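The robots got the good parking spot

5 May 2019

Well, the fence is up. Seven weeks of plastic sheeting and a guy with a concrete saw, and now there's a bright yellow cage where the second packing line used to be, right by the loading doors, which was the only part of the building that ever got a breeze in summer. My friend Dee calls it the robots getting the good parking spot.

I've been meaning to write about this since February, when they called us all into the break room at Marnen and said the word "automation" with a tray of donuts on the table. If you've ever worked in a warehouse you know about the donuts. Bagels mean new software, donuts mean somebody's job is changing. I ate two and went back to my station and didn't hear a word anyone said to me for the rest of the shift.

So what did change? For those of you who don't know, we pack small parts, mostly hinges and brackets and drawer hardware, into boxes for other companies to sell. There used to be 22 of us on days. The new arms came from an outfit called Prosteck and they do the cartons now, the fold, the fill, the tape, the stack. They're rated for 3000 cartons a shift and I'll admit they've gotten close. They don't get bored, they don't talk about their divorce (I miss that more than you'd think, I was very invested in Ray's divorce).

No one got laid off, and I want to be fair about that. Five people moved over to the Erdem building across the road, a couple retired a little earlier than they'd planned to, and the rest of us got shuffled. But shuffled is a funny thing to have happen to you at 51. I packed boxes for a long time and I was fast. I could feel when a carton was one bracket short, just from the heft of it. There's no line on the new job sheet for that.

What I do now is called "handling support." Half of it is standing by the cage and clearing jams, and the jams are always the same, a flap that folds under instead of over. You hit the stop, wait for the light, open the gate, fix the flap, close the gate, and then you press a green button with your whole palm like you're on a game show. The other half is upstairs with Chin-lung Chiang, and that's the half I didn't expect to like!

Chin-lung runs what he calls the bench, a little room with a table and a door that sticks. The arms are great with cartons and terrible with anything floppy or small or tangled up, so he's working on teaching the next system by having people do the picking with hand-held grippers. You squeeze, the fingers close, you pick the thing up and put it where it goes. Then you do it again. The project is called Umora, and I still don't know what that stands for or if it stands for anything.

My first day up there I was awful. I kept wanting to use my thumb! You forget how much your thumb does until you can't get it in there. I chased a rubber bushing clear across the table and onto the floor, and Chin-lung just said "good, do another one," and I thought, well, that's more encouragement than I got in my first ten years downstairs. By the end of that week I had a rhythm going. He asked why I always came at the pieces from the side and I had to stop and think, and then I talked for ten minutes straight about how a flat piece will skate away from you if you come down on top of it. He wrote it down. In a notebook, with a pen!

I drove home feeling pretty great about that, and then somewhere near the gas station I started feeling weird about it. I know what I'm doing up there. Dee said it out loud at lunch – "you're training your replacement" – and I said my replacement is already downstairs, it's yellow and it weighs as much as my car. She laughed, but I've been chewing on it ever since.

The pay is the same, by the way, since several of you asked. I did put in for a bump, because if they're going to write down what I know I'd like that to show up somewhere besides the notebook. My supervisor said she'd "take it upstairs." I'm already upstairs, so I guess I'll hear it coming.

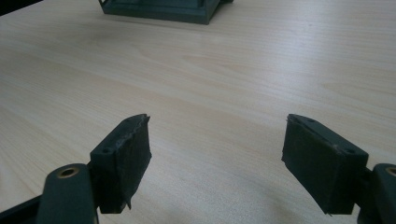

Anyway, my wrists feel better than they have in years, and my feet don't know what to do with a chair. I'm back on the bench tomorrow morning and in the cage after lunch. If I hear anything on the raise I'll put it in the comments.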